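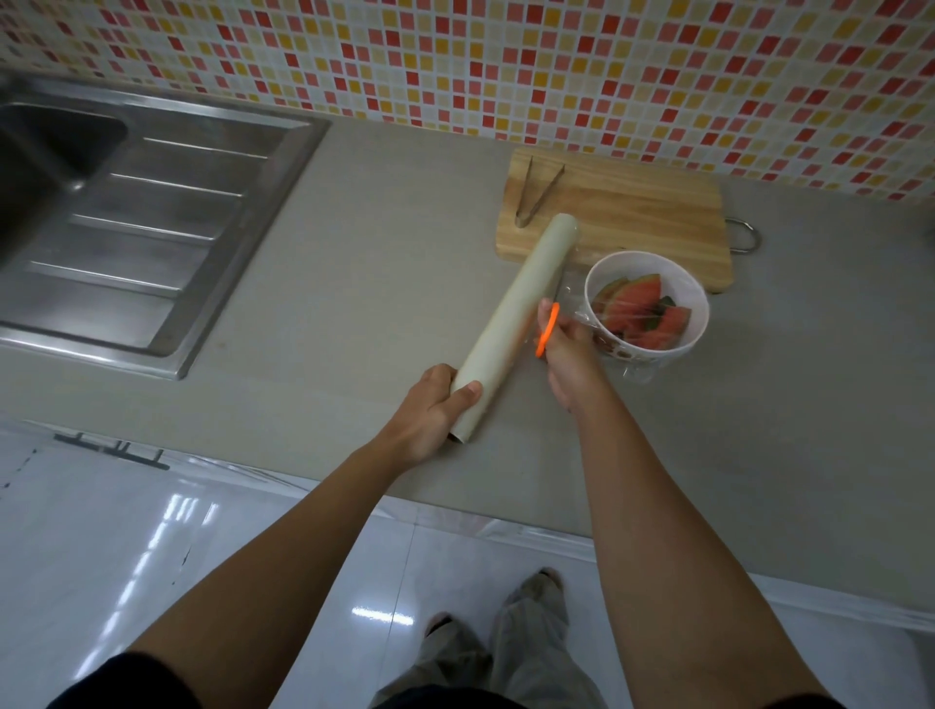
The case against the single viewpoint

Most regional guides still sort scenery by viewpoint. A bridge, a ruin or a bend in the river is assigned one approved place to stand, and the rest of the valley is treated as the road between such places. I think this method suits mountain country and serves low country badly. The upper Grivent is the case I know best.

The Grivent rises at 1,340 feet on the moor behind Pillov and drops to 685 feet at the Zacharias bridge. Most of that fall takes place in the first 3 miles. Below the old mill the gradient is slight, the banks are alder and rough pasture, and the water moves slowly enough to hold a reflection on a still morning. There is no summit in sight and no waterfall of any size. The standard guide gives this stretch two sentences, one of which concerns parking.

The reason is structural. A viewpoint requires a foreground, a middle distance and an object at the end of it. The lower Grivent has no object. Its interest lies in the rate at which one kind of ground gives way to another: peat to gravel, gravel to clay, open bank to hedged lane. A walker notices this over an hour. A person standing at a railing will miss it altogether.

Ladi Briggs, whose survey of the Sedasora hills remains the most careful thing written on the district, took the opposite position. He held that a reader can only be directed to a fixed point, and that a description of a whole reach of river is of no use to anyone who has not already walked it. His account of the Sedasora ridge is built this way, station by station, and it works. The ridge is narrow, the stations are obvious, and the weather usually decides how long you stay at each.

Applied to the valley, the same scheme produces odd results. Briggs placed his one station for the lower river on the Zacharias bridge, facing upstream. From there the alders close off the channel within a short distance. The parapet is good plain masonry and deserves a paragraph, but as a view of the Grivent it shows very little of the Grivent.

Ekaette Effiong's notes on the same water are less tidy and more accurate. She records the river by reaches, gives the walking time for each, and states which bank is passable in November. She seldom calls anything beautiful. She does say where the light comes from at four in the afternoon, and at what point the sound of the weir stops. I have followed her notes in both directions and found them correct except for one stile, which has been moved.

Her method has costs. It takes more pages, it does not illustrate well, and it goes out of date when a fence is shifted. A publisher will object to all of this. I would still print it for the valley and keep Briggs for the ridge, with the change of method marked at the mill, where the ground itself changes.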